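The Funeral Trousers

Cosimo Grasso did not believe in the black trousers. He said so to his sister-in-law on the phone, and he said it again to the hallway after she'd hung up.

The story went that his brother had bought them in Asholm, at a shop that had since become a place for phone repairs, and that he had worn them to 13 funerals and never once been rained on. Rosario told it as though it meant something. She was a Marras by birth and the Marrases liked a sign. Cosimo had been to most of those same funerals in his own trousers, standing next to his brother, and had not been rained on either.

"So wear them," Rosario had said. "He'd want you to have them. You're the same size."

They were not the same size. They had been the same size at 38, possibly, for a summer.

She had left the spare room the way it always was, with the pink quilted bedspread pulled tight over the big bed and the curtain drawn across. Cosimo had the key to the flat because someone had to let the movers in, and because Rosario was staying with her cousin and could not, she said, look at the cupboard. He could look at the cupboard. It was a cupboard. Inside were shirts, two belts, a dressing gown the colour of weak tea and a suit jacket with a dry-cleaning ticket still pinned through the buttonhole. The trousers were at the back on a hanger of their own.

He took them out and held them up by the waist. Black, plain. Somebody had pressed them. He put his hand in one pocket, then the other, and felt stupid doing it. People in films found letters in pockets. He found a peppermint.

"Well, there you are," he said to his brother. "A peppermint."

Naledi Mthembu from across the landing knocked at the open door and came in without waiting, which she had probably been doing for years. She had a roll of tape over one wrist like a bracelet.

"Are those the ones?" she said.

"The ones what?"

"The lucky ones. He told me about them. He wore them to get the hip done."

"He wore trousers to have an operation."

"To go in. They make you take them off after."

Cosimo laid them on the bed so he'd have somewhere to look. It seemed to him that the trousers had been getting a good deal of credit. The hip had been done by a surgeon. The weather had been done by the weather. When his brother's old firm, Dorna, let 66 people go in one November and kept him, that had been put down to the trousers as well, and Cosimo happened to know that it had been put down to them by his brother, who had also happened to be the only man in the building who could work the Kisitz ledgers.

"He had them on for that?" Naledi asked.

"He says he did. Said."

She looked at the trousers politely. "They're good trousers, anyway."

He couldn't argue with that. The cloth was heavy and hadn't gone shiny in the seat. He'd bought a pair himself last winter that had gone at the knee inside a month, and he'd paid nearly as much as a decent dinner for them.

"Try them," she said. "I'll do the kitchen boxes. I won't look."

"I wouldn't get them past my knees."

"You don't know that."

"I know my knees."

She went off to the kitchen and he heard her tearing tape and dropping things into newspaper. He sat down on the edge of the bed. The service was at eleven. He had his own suit in the car, a grey one, which Rosario had described as a colour for christenings. The radio had said showers from mid-morning, clearing later, and the sky over the car park did look like it might be thinking along those lines. That was a sky in winter. It would look like that over everybody.

His phone went. It was Thomas Negri, who was doing the reading and had a question about how to say Corinthians. Then it went again and it was Rosario.

"Have you got them on?"

"I'm waiting for the movers."

"The movers aren't till two. Seidu told me. I rang him."

So she'd rung Seidu Odoi, who ran the truck, to check up on Cosimo and a pair of pants.

"I'll see if they fit," he said. "That's as much as I'm promising. And if it rains I don't want to hear that I had the wrong socks."

"He wore the ribbed ones," Rosario said, and hung up.

He closed the door to the spare room and took off his jeans. Getting the first leg in was simple enough. The second took some leaning on the wall. They went past his knees, and after that they kept going, and he stood in the middle of the carpet with the two sides of the waistband a hand's width apart and a draught on his stomach. He breathed out as far as he could. Three fingers. He breathed out further and saw spots.

"How are we going in there?" Naledi called.

"Badly."

"There's a belt, isn't there?"

"A belt won't close a gap like this. It'll only draw attention."

There was a silence, then the sound of a drawer. A safety pin came sliding under the door, then a second one. He looked at them on the carpet for a while. A long jacket would cover it. His brother's jacket was cut long. It was ridiculous, a grown man pinned into another man's trousers on account of the weather, and he would tell Rosario it was ridiculous, afterwards, at the sandwiches.

He took them off again so he could see to put the pins in, and spread them out on the bed.
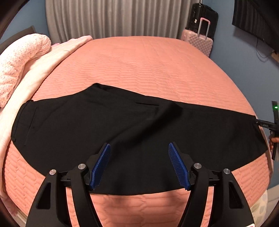 Something tapped at the window behind the curtain. Cosimo kept his back to it. It might have been a bird, or grit off the roof, and he was busy.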